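Sundavdale Allotment and Orchard Association
Minutes of the members' meeting held on 29/06/2021 in the Ladura Room

Present: Indrek Grīnberga (chair), Niloufar Mahmoudi (secretary), Bahman Kordestani, Marjan Nouri, Ardalan Farahani (from item 4), and plot holders as listed in the attendance book.

Apologies: received from the holders of plots 14 and 31.

1. Minutes of the last meeting
Agreed as a correct record, with one change: under item 6 the hosepipe rule applies to the lower field only. Signed by the chair.

2. Matters arising
The gate has been rehung and the new padlock fitted. Members who have not yet collected the new code should ask Niloufar. It will not be sent by email.
The broken pane in the shared greenhouse has still not been replaced. Bahman has the glass and will fit it when the weather is calm.
The letter to the parish about the blocked ditch was sent. No reply so far. Marjan to chase.

3. Plots and waiting list
All 59 plots are let. There are 26 names on the waiting list, most of them from within the village. Two plots have been inspected and found largely uncultivated. One holder has been ill and neighbours are keeping the weeds down; it was agreed to take no action. The other holder has not answered two letters. A final letter will go out giving until September.
A member asked whether full plots could be split when they fall vacant. There was support for this, but also concern about where the extra paths and sheds would go. The chair asked for a short paper for the next meeting. Marjan offered to write it.

4. Water
The bill for the half year was higher than expected. Bahman read the meter on two evenings with all taps off and the dial moved both times, so there is a leak somewhere between the road and the second trough. Flamero have quoted for tracing and repair. The meeting agreed to accept the quote provided the total stays under £1000. If it goes over, the chair will ring round before any work starts.
Members were reminded that sprinklers must not be left running unattended. Cans and hand-held hoses only, please, until the leak is mended.

5. Orchard
Ardalan reported. Fruit set is good on the early trees and patchy on the row nearest the lane, where frost caught the blossom. The old tree by the compost bays has canker on a main limb and will be pruned in winter. June drop is nearly over and members on the thinning rota can start as soon as they like – one or two fruits to a cluster, and the thinnings go on the heap.

There was a discussion about the surplus. Last year a good deal of fruit was left to rot and there were complaints about wasps. Ardalan proposed drying some of the crop as rings for sale on the open day. He has been trying this at home in a low oven with fruit from the shop, sliced across the core and left unpeeled. Thicker slices stayed leathery after a full day and thin ones stuck to the tray. He now favours a rack over a tray and a dip in lemon water first. 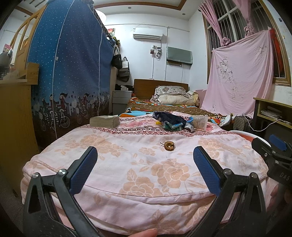

Item 5: dried apple ring, browned and curled.

Niloufar asked about labels and food hygiene rules. Ardalan will find out what is needed for a stall that trades once a year. Bahman asked who would pay for the electricity if members used their own ovens. It was agreed that a drying cabinet would be fairer, and Marjan will ask the garden club whether theirs can be borrowed. No money to be spent at this stage.

A member suggested juice instead. The chair noted that the press needs a new screw and that this had been put off last year on cost. To be looked at again with the winter budget.

6. Open day
To be held in September, date to be fixed once the hall bookings are known. Plant stall, teas and produce show as before. The children's class will be for the best vegetable animal. Schedules will be put up in the shed window.
Marjan raised parking. Cars blocked the lane last time and the farmer could not get through with a trailer. The lower field will be used if dry. Otherwise members will be asked to walk.

7. Bonfires
Two complaints from houses on the lane. The rule stands: no fires before dusk, and none at all between now and the end of September. Several members thought the dates were too strict. The chair put it to a vote and the rule was kept.

8. Any other business
The association's rotavator, known to all as Vlad, is back from repair and can be booked in the usual way. Please clean the tines and fill in the book.
A pair of loppers with red handles has been handed in. They are in the shed.
Rat bait must be in closed boxes. Loose bait was found by the bean rows on the east side and has been removed.

9. Next meeting
In September, after the open day. Items for the agenda to Niloufar in writing.

The meeting closed at 9.10 pm.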